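## Gripper state from the wrist camera: mask the fingers or keep them?

**kestrel_loop**

We run a shelf-picking cell at Grondora and I'm rewriting the grasp check. At present the planner closes the gripper, reads the motor current, and calls it a grasp if the current stays over a threshold for 12 control ticks. It works on boxes. On cylinders it gives false positives, mainly when one finger is touching and the other has run up against its own stop.

I want to add a vision check from the wrist view. The question is whether to mask the gripper out before the network sees the crop, or leave it in. I have 428 labelled closes, which isn't many.

**mudlark**

Mask it. If you leave the fingers in, the network learns finger angle and ignores the object. We had that at Vatton and it took weeks to spot, as the validation numbers looked fine.

**kestrel_loop**

Finger angle is part of what I want, though. We already have it from the encoder, but the encoder doesn't know about flex in the linkage.

**pepperbox**

Can you post some views? Hard to say without knowing how much of the crop is gripper.

**kestrel_loop**
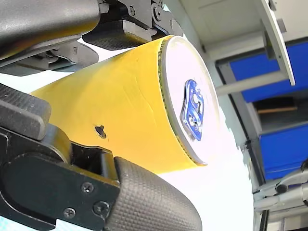
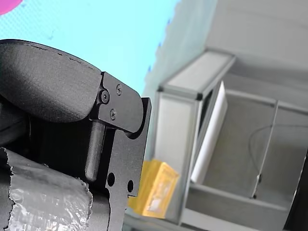
The check has to answer one thing for the planner: is there an object between the pads that will move with the arm. Pose comes later from a separate module and I don't want the two mixed up. My worry with a full mask is that it throws away the contact edge. In the first one the knurled pad presses up under the yellow cylinder, and that boundary is the bit I'd want the network to look at. A mask drawn even a few pixels too wide would eat it. The current mask comes from the CAD model projected through the hand-eye calibration, and I dilate it by 19 pixels to cover calibration error.

**mudlark**

19 is far too much. Fix the calibration first. And your CAD mask won't include the silver tape in the second one, will it? So you're masking a gripper you don't have.

**kestrel_loop**

No, the tape isn't in the model. Fair point.

**pepperbox**

I don't agree with masking at all here. Feed the mask in as a fourth channel and leave the pixels alone. The network can use it or not. Then test by swapping gripper pixels between grasp and no-grasp crops and see if the output follows the fingers or the object.

**mudlark**

With 428 samples a fourth channel is just something else to overfit.

**pepperbox**

Freeze the backbone and train the head. It's a yes/no output.

**tarn_and_ohm**

Two things from our cell, which uses the Rozīte driver.

1. Check your timestamps before you train anything. Ours stamped the image on arrival and the joint state at source, so they were 42 ms apart. Every label near the moment of contact was wrong.
2. Split by object, never by frame. If the same cylinder is in train and test you are measuring memory.

Also, are you relabelling the closes where the current check and the human disagreed? Those are the ones that matter.

**kestrel_loop**

Labels are human only, from a short clip after the lift. Split is random at the moment, so I'll redo it by object. Timestamps I haven't checked. The driver is our own fork and I'd guess it has the same fault.

**mudlark**

You could skip the network. Lift by a centimetre, compare wrist crops before and after. If the patch between the pads stays put while the background moves, you're holding it.

**kestrel_loop**

Tried something close to that in May. Inside the shelf there isn't always room to lift, and the planner won't allow a motion before the grasp flag is set. I could put in a special case, but the last special case is still in there and still breaks things.

**pepperbox**

Let the planner have a third state. Closed, held, unknown. Unknown permits one short retreat along the approach axis and nothing else. The Sterkcombe behaviour tree nodes do it that way and it's a small change.

**tarn_and_ohm**

Agree with the third state. Don't agree it's a small change if the flag is a bool all the way down.

**kestrel_loop**

It's a bool all the way down.

Plan for now: fix the timestamps, split by object, drop the dilation and recalibrate, then run masked against fourth channel on the same split. I'll leave mudlark's patch comparison as a baseline for the cells with room to lift. Will post the numbers for both.

**mudlark**

Post the per-object ones as well. The average will be mostly boxes.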